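作業ノート 11月 糊の第13回、Eston の帳簿のつづき

前の回で煮た糊(第12回)は三日で水が分かれたので捨てました。捨てる前に指で練ってみましたが、のびが悪く、紙の上で粒が残ります。煮る時間が短かったと思います。前のページにはそのことを書いていませんでした。次に同じ失敗をしないように、ここに書いておきます。

朝 8時すぎから始めました。今日の目標は、帳簿の本文の欠けたところに和紙を貼る試験を終えることと、背の古い膠をどこまで取るか決めることです。二つめは終わりませんでした。

糊の煮方(第13回)

小麦でんぷん 100 グラム。水は前の日の夕方に入れて、冷たい部屋に 16 時間置きました。上の水は一度取りかえています。取りかえるとき、底に沈んだでんぷんがとても固くて、へらがなかなか入りませんでした。日本語で何と言うのか知りませんが、ゆっくり押すと動き、急に押すと石のように固くなります。急がないほうが早いです。

火は最初から弱くしました。前は中火で始めて、鍋の底だけが先に固まり、それが後で粒になりました。今回は白い水が少しずつ重くなり、木べらの跡が残るようになって、そこから急に透明になりました。透明になった後も、腕が疲れるまで混ぜつづけました。時計は見ましたが、始めの時刻を書き忘れたので、正確な時間はわかりません。次は必ず書くこと。

冷ますときは鍋のままではなく、水を張った容器に糊をかたまりで落としました。この方法は Pluvedbridge の工房で習ったものです。表面に皮ができません。ただし、水が少ないと糊の頭が出て、そこだけ乾きます。

裏ごしは二回。一回目は馬の毛のこし器、二回目は目の細かいほうを使いました。二回目は力が必要で、竹のへらが少し割れました。新しいへらを注文するとき、幅の広いものにしてください(小さい字で書くと忘れるので、注文のページにも書きました)。

うすめ方については、いつも言葉で困ります。「牛乳ぐらい」「生クリームぐらい」と書いてある本が多いですが、国によって生クリームの濃さが違います。私の国のクリームはもっとゆるいです。このノートでは、刷毛から落ちるとき糸になるものを「濃」、粒で落ちるものを「中」、水のように流れるものを「薄」と書きます。前の担当者のページでは「中」の意味が違いますから、読むときに注意してください。

紙の選び方

帳簿は全部で 241 丁です。罫線は機械で引いたもので、青と赤の二色。インクは本文の多くが没食子インクだと思いますが、後ろの部分は色が違い、別のインクかもしれません。試験紙で鉄の反応を見たのは前半だけです。後半はまだです。

補修の紙は三種類を比べました。楮の薄いもの、楮の中くらいのもの、それから Luangrath から送ってもらった紙です。Luangrath の紙は繊維が長くて、水で切ると端がきれいに毛羽立ちます。色は少し黄色で、この帳簿の紙に一番近いです。欠点は厚さが一枚の中で変わることです。光にすかすと雲のように見えます。欠けた部分に使うときは、雲の薄いところを避けて切りました。

水で切るやり方も書いておきます。細い筆に水をつけて、切りたい線をなぞり、少し待って、両手でゆっくり引きます。待ちすぎると水が広がって、毛羽が長くなりすぎます。待たないと、ただ破れます。楮の中くらいのものは、線を二度なぞる必要がありました。

毛羽の長さを見るには、下に暗い色の布があると楽です。白い紙の上では繊維がまったく見えず、長さの違いに気がつきません。私は前は白い吸取紙の上でやっていて、貼った後で端が厚いことに気がつきました。

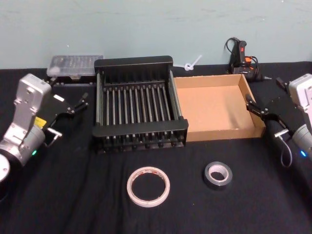
Somkiat Panyasiri の意見では、Luangrath の紙は使う前に一度しめらせて、押しをかけて乾かしてから切るほうがよいそうです。送られてきたときの紙にはまだ漉いたときの緊張が残っていて、貼った後にそれが出てくる、と言います。「小さい穴なら問題にならないけれど、頁の下の端のように長い補修だと、ひと月たってから波が出る」とのことでした。私は波を見たことがありません。しかし、私が貼ったものをひと月後に見なおしたことも、ほとんどありません。それで今回は、しめらせた紙とそのままの紙を同じ長さに切り、捨ててもよい古い罫紙の端に並べて貼りました。裏に鉛筆で「S」(しめらせた)と「M」(そのまま)と書いてあります。棚の一番下、平らな箱の中です。重しをのせないでください。

貼る試験

場所は帳簿の本文ではなく、同じ時期の白紙の罫紙です。Bratov の倉庫の同じ棚から出たもので、紙の厚さも手ざわりも近いです。

濃の糊:よくつくが、乾くと補修の部分が固い。頁をめくると、そこだけ板のように動きます。不可。

中の糊:よい。ただし刷毛に多く取ると、赤い罫線がにじみました。青は動きません。赤だけです。これは大事なので、もう一度書きます。赤い罫線は水で動きます。

薄の糊:にじみが一番大きい。水が多いので当然でした。補修の端も後で少し浮きました。

結論はまだ出しませんが、中の糊を刷毛ではなく、一度ガラス板に薄くのばし、補修紙の毛羽の側をそこに置いて糊を移すやり方がよさそうです。この方法だと、本文の紙に入る水がとても少なくなります。赤い線の上で二回試して、二回ともにじみませんでした。二回では少ないです。明日、線の濃いところでもう一度やります。

没食子インクの上では、水の糊は使わないほうが安全かもしれません。水が鉄を動かすという話は本で何度も読みました。インクの焼けた部分には、ゼラチンを薄く引いた紙をあらかじめ作っておいて、ほんの少しの水気で貼る方法があります。この工房にはゼラチンがありますが、袋が古く、いつ買ったものか書いてありません。袋に月を書くことをみんなの規則にしたいです。

乾かし方は、不織布、吸取紙、板、重しの順です。吸取紙は最初にすぐ取りかえ、昼にもう一度取りかえました。最初の取りかえを忘れると、紙の形がそのまま残ってしまいます。これは前の月に一枚でやってしまい、今も見るたびに恥ずかしいです。

背の膠

昼のあとは背を見ました。表紙はもう外れていて、かがり糸は中央で切れています。背の膠は二つの層に見えます。下の層は薄くて茶色、もろい。上の層は厚くて、色が濃く、中に新聞のような紙が入っています。後の時代に誰かが直したのだと思います。新聞の文字は逆さまで、膠の下なので読めません。読めたら年がわかるかもしれないので、取るときはできるだけ大きい形で残します。

濃の糊を上にのせて湿布にし、柔らかくなるのを待って、へらで取りました。試したのは背の下のほう、指二本の幅だけです。上の層はよく取れます。新聞は三つに分かれましたが、破片は吸取紙にはさんであります。下の層は、取ると折丁の背の紙もいっしょに来るところがありました。そこで止めました。

下の層を全部取る必要があるか、という点で意見が分かれています。Gonçalo Neves は、開きがよくなるから取るべきだと電話で言いました。私は、糸をかけなおすのに必要なところだけでよいと思います。この帳簿は毎日開くものではなく、Eston では撮影の後、箱に入れて置くことになっています。開きのために背の紙を弱くするのは、順番が反対ではないでしょうか。しかし撮影のときに十分開かなければ、字の始まりが谷に入って読めません。実際に、金額の欄の左の列は今も読みにくいです。

そこで、折丁を一つだけ外して、下の層を残したままでどれぐらい開くかを見ることにしました。外すのは最後の折丁です。最初の折丁には署名があるので、触りたくありません。

折丁を外すときの注意。糸は内側で切ること。外側から切ると、膠の中に残った糸が背の紙を引っぱります。切った糸は捨てずに封筒に入れました。亜麻だと思いますが、顕微鏡で見ていません。糸の太さはうちの在庫の中くらいのものに近いです。穴は五つ。一番下の穴は少し破れて、細長くなっています。かがる前に、谷の外側から細い和紙の足をつけて補強する予定です。

掃除と道具

本文の表面は、まず柔らかい刷毛で谷から外へ。ほこりは細かくて、灰色で、少し油があるようです。粉の消しゴムは使いませんでした。鉛筆の書きこみが多く、計算の途中の数字が欄の外にあります。前は「汚れ」として消した人もいたそうですが、数字の足し算が合わない頁では、この鉛筆が本当の記録かもしれません。消さないでください。

スポンジは煤用の乾いたものを小さく切って使いました。文字のない余白だけです。黒くなった面はすぐ切り捨てます。もったいないと思って使いつづけると、取った汚れをまた紙に塗ることになります。

台の面に黒っぽい擦れた跡があるときは、本文の紙を直接置かず、必ず新しい吸取紙か中性紙を一枚敷くこと。跡が固定していて動かないものでも同じです。見ただけでは、動くかどうかわかりません。白い綿棒で一度こすって、色がつくか調べる習慣にするとよいです。 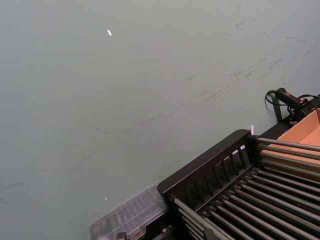 写しておく記録

頁の番号は帳簿の中で二種類あります。インクの番号は奇数頁だけ、鉛筆の番号は後からつけたもので、白紙を数えていません。このノートでは丁数を使い、表を「a」、裏を「b」と書きます。撮影する人にもこの書き方を伝えてください。前に別の帳簿で、向こうは頁、こちらは丁で話していて、半日むだにしました。

にじみの試験の結果は表にして、ファイルの裏に貼りました。赤い罫線の動く丁と動かない丁があるかもしれず、罫を引いた紙が途中で変わっている可能性があります。透かしを見れば早いですが、ライトシートの電源がまた接触不良で、コードをある角度に曲げないとつきません。直すか、買うか、決めてほしいです。

紙の酸は、表面用の電極で白紙の部分だけ測りました。値は測定のファイルに入れました。端と中央で少し違い、端のほうが酸性です。予想した通りです。脱酸をするかどうかは、赤い線の問題があるので、水の方法は考えていません。

残った糊の保存

第13回の糊は水の中に入れて、ふたをして、冷たい部屋の左の棚にあります。水は毎日取りかえます。取りかえた人は、ふたのテープに自分の字で印をつけてください。防腐剤は入れていません。においが変わったら、もったいなくても捨てること。

前のノートには、古い糊をうすめて裏打ちに使う話が書いてあって、私はとても興味があります。十年も瓶で寝かせるそうです。そのような糊はここにはありませんし、帳簿の補修には接着が弱すぎるでしょう。でも、小さい瓶で一つ始めてみたいと思っています。第13回の残りから取って、瓶に入れ、水を張って床に近いところに置きました。ラベルに「捨てるな」と書きましたが、少し強い言い方だったので、「捨てないでください」に書きなおしました。

明日すること

赤い線の濃いところで、ガラス板の方法をもう一度。煮るときは始めの時刻を書く。

後半のインクの鉄の反応。試験紙は引き出しに残り少ないので、使う前に場所をよく選ぶ。

最後の折丁を外して、開きを見る。Gonçalo に写真を送ってから決める。先に膠を取らない。

新聞の破片を乾かし、裏から光をあてて文字を見る。鏡も用意する。

竹のへら、馬の毛のこし器の予備、不織布の厚いほうを注文。

夕方 5時半に終了。板の下に罫紙の試験片が入っています。朝まで動かさないでください。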